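3.2 Participants and setting

The study was carried out with the supporters of a second-division ice hockey club in Gurkisville. The club plays in an arena with 2000 places, and it has a long habit of inviting children to the ice before the game. Families can ask for a birthday greeting on the scoreboard, for a visit to the locker room, or for a short skate with two players after the training. In this paper we call all of these "fan occasions". The person who organizes them is the same one who sells the season tickets, and this fact had some influence on our data, as we explain in Section 3.4.

We contacted families who had asked for a fan occasion during the last four seasons. The club sent our letter to 930 addresses. We received 510 questionnaires that could be used. A questionnaire was not used if the age of the child was missing, or if the parent answered for more than one child on the same form and the answers could not be separated. The children were between five and 13 years old at the time of the occasion. In most cases the form was filled in by one parent, and in a smaller group of cases the parent and the child wrote it together. We did not ask who in the family was the first fan, and this is a pity, as many parents wrote about it in the free space on the last page.

From those who answered, we invited families for a longer talk. The talks were led by Notburga Kaufmann and Jonas Berchtold in the meeting room of the arena, and in some cases at the home of the family. Each talk was recorded with the agreement of the parents and written down word for word. The names of the children were changed.

3.3 Public wishes and private wishes

During the coding we found it useful to separate two kinds of wishes. A private wish is sent to the club by letter, by phone or by the form on its website. A public wish is written where other fans can read it, for example under a post of the club or of a player. The difference is not always clear. One father first sent the form, waited two weeks, and then wrote in public that he had no answer. We coded such cases as public from the moment of the first open message, following the rule proposed by Umut Işık in the early phase of the project.

Parents who made a public wish described the days after it in a very different way from parents who used the form. They spoke of many messages from people they did not know, of offers of old jerseys and pucks, and of a feeling that the occasion now belonged also to others. A mother told us: "My daughter wanted to meet the goalie. By the evening everybody in town knew that she wanted to meet the goalie, and she did not want to go anymore." In the end the girl went, and she has kept the stick that she got on that day. Her mother still regrets the message.

Private wishes were remembered with fewer details. Often the parents could not say which player had come, while the child could say it immediately. This agrees with the older interviews by Beat Gruber, in which children remembered the person and the adults remembered the waiting.

We also looked at the role of the club. The staff said that they treat all wishes in the same order in which they arrive. The dates in the club's own list show that public wishes were answered faster. We do not think that the staff wanted to hide this. When we showed them the list in August, they were surprised, and they changed the procedure before the new season.

3.4 Occasions without a game

Some fan occasions in our material are not connected with a game. They take place in the summer, when there is no ice in the arena, and they are usually smaller: a player comes to the stand where Clilia sells drinks, signs cards for one hour and eats something with the children. These occasions were rated as high as the game-day ones by children under nine, and clearly lower by the older ones. The older children missed the noise of the crowd, and several of them wrote that the player looked "like a normal man" without his equipment. For the younger children it seemed to be an advantage that they could stand near the player and ask simple questions.

It must be said that the families at the summer occasions were in many cases season ticket holders, as they heard of them at the ticket desk. The comparison should therefore be read with care.
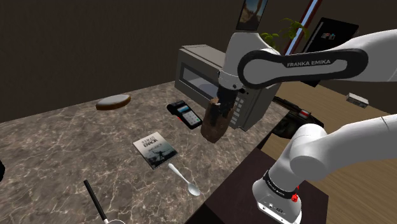
Figure 2. Simulated counter with a round flat loaf, a card payment terminal, a microwave oven and a white robotic arm.

3.5 Limits of the data

All families in the study live close to one club. A larger club, with fans who travel far, may show a different picture. The memories were also collected up to four years after the occasion, and parents and children had surely told the story many times before they told it to us. Liesl Kaufmann compared the talks with the letters that the families had sent to the club at that time, where such letters still existed. The main events were the same in both. The order of the events was sometimes changed, mostly so that the meeting with the player came at the end.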